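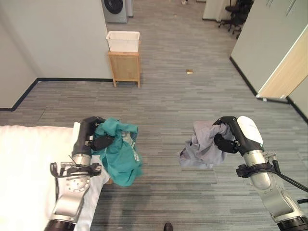
Buildings & Work

19 April 2019

Quick one, written on the train with my coat still on, so forgive the spelling. I said back in February that I'd write up the Jivcombe job once the dust had gone down. It hasn't gone down. It is in my sandwiches. But the planning bit is over and I want to get it out of my head before I forget which bits were hard.

So. Jivcombe. Old grain store by the river, date stone over the cart door says 1773, though the back wall is clearly older and the roof is clearly much younger. Owned for years by a seed merchant, then by nobody very interested, then by Wyss, who make office chairs and wanted a showroom with some desks upstairs. We're a small practice. I'm the one who does the old buildings, mostly through having once admitted to liking them.

The brief was two pages. Lovely. I've had briefs of sixty pages that said less. Ground floor open to visitors, first floor for staff, top floor "to be discussed". Top floor still being discussed.

First visit was in sleet. Took the laser measure, took the tape as well, used the tape. Nothing in the place is square. The long room is 21 paces down one side and a good stride more down the other, and you don't see it until you try to lay a floor pattern on it, at which point you see nothing else. I drew it up straight the first time out of pure habit and had to do the whole plan again. Two evenings gone. My own fault.

Listed building consent next. People always ask me how bad it is and I always give a different answer. This time, not bad. Slow. The conservation officer came out twice and was sensible both times, had obviously read the drawings, and had one big objection, to the stair.

The stair, then. There's an old one in the corner, steep as a ladder, treads worn down in the middle like spoons. You can't put staff up and down that all day with cups of tea. You can't take it out either. Our first scheme had a new stair right next to it, oak, very handsome, I was quite pleased with myself. The officer said it made the old one look like a mistake. I was cross for a whole afternoon and then looked at the drawing again and it did.

Second scheme put the new stair outside the old walls altogether, in a lean-to on the yard side where a cart shed used to be. Footings of the shed are still in the ground, which helped the argument. Steel, dark, thin, doesn't touch the old stonework except at the doorways. Costs more. Wyss went a bit quiet on the phone and then said yes, which I had not expected, and I said thank you too many times.

Canard did the structural side. They're two towns over and have worked with us for ages, and they are the only engineers I know who'll ring you up to say a beam can be smaller. Everybody else rings to say it must be bigger. They went through the first floor timbers one by one and out of 71 joists only three needed doing. Three! I'd allowed for a third of the lot. The saving went straight into the stair, which I've decided was fate.

The ends of those three had gone soft where they sit in the river wall. We're cutting back to sound wood and scarfing on new oak, leaving it pale. No staining it down to match. I've had this row on nearly every job – client wants it to look as though nothing happened, I want to be able to see what was done. Came out my way this time. It'll grey off in a few years anyhow and then we'll all be happy.

Windows. Oh dear. There are hardly any. It was a grain store, it wanted to be dark. The showroom wants to be light. We asked for four new openings and got two, plus glass behind the big cart doors, so in the day they can fold the doors back and have that whole bay bright. I think it's better than four windows would have been. I didn't think so when the letter came. The one I'm sorry to lose was up in the gable, looking down the river. Would have been the best seat in the building.

Heating. We went round and round on this. Underfloor on the ground level, under new lime concrete, as the existing floor there was only nineteen-seventies cement and no one was going to fight for it. Upstairs, plain radiators. I had a lovely notion about warming the walls but the sums were horrible and I let it go in about a minute. The walls are stone, two feet thick, and they hold on to whatever you give them. The trick with a building like this is not to seal it up. Let it breathe, keep the gutters clear, stop fussing. Half the damp we found was from one blocked downpipe and a lot of cement pointing that someone put on with the best intentions.

The pointing is all coming off. By hand. Slow, noisy, dull, and the single most useful thing we're doing to the place. I'd sooner spend money on that than on anything you can see in a brochure.

Lighting I'm less sure of. Trirora sent a set of samples, track fittings, and we strung them up on a bit of rope between two posts to see. Fine on the stone. Awful on the chairs – made all the fabric look grey. Wyss were polite about it. We've asked for a warmer lamp and a wider beam and they're comming back to us. I have a feeling the answer will be fewer fittings, hung lower. It usually is. Architects over-light everything, me included, we get nervous about the corners.

Other things, quickly, as we're nearly at my stop.

The bats. There are some. Not many, not the rare sort, but they mean no work to the upper roof in the summer months, so the programme has been turned back to front and the roof is now an autumn job. The builder took this very well. Better than me.

The floorboards on the first floor have numbers chalked and scratched all over them, tallies, bits of sums, one rather good drawing of a horse. We're keeping the boards where they are and putting nothing on top in that end bay. Desks can go elsewhere. It did mean losing space for up to three desks and there was some grumbling, but then everyone came and looked at the horse and the grumbling stopped.

The sack hoist stays too. Doesn't work. Somebody asked if it could be made to work and the price for that came in and somebody stopped asking.

Parking I refuse to write about. There was a meeting. It was long. There's a bike rack.

What would I do differently? Survey first, obviously, and believe the tape. Go and see the conservation officer before drawing a stair I was in love with. Ask about bats in the first week instead of the ninth. I know all this, I've told students all this, standing up in front of a screen with a laser pointer, and then I go and do it wrong again on a live job because there's a deadline and it's raining and I want to get to the nice part.

I did enjoy it though. Still am. There's a moment with an old building, when you've measured it long enough, that you start to guess what's round the corner before you get there. A blocked door where there ought to be one. Found one of those behind the plaster on the yard side, exactly where the new stair wanted to come in on the first floor. Stone lintel and everything. So we didn't have to cut a new hole at all, just open up the old one. I went a bit giddy and rang the office and they were in the middle of lunch.

Drawings: a few people asked if I'd put them up. Plans yes, once Wyss have said it's ok. Details of the scarf joints, I'd rather wait untill the carpenter has told me what's wrong with them. He's already said he has "a couple of thoughts" and he had his pencil out.

Next site meeting is after the scaffold goes up on the river side. I'll take proper boots. Last time I wore the town ones and they're still stuffed with newspaper by the back door.

Comments are open again, I think, I had to switch them off over the winter because of the shoe adverts. If you've used hot lime on a river wall I'd like to hear how long you left it before the frosts. We've had two different answers from two people who both sounded very sure.

Right, my stop. More when the pointing's off.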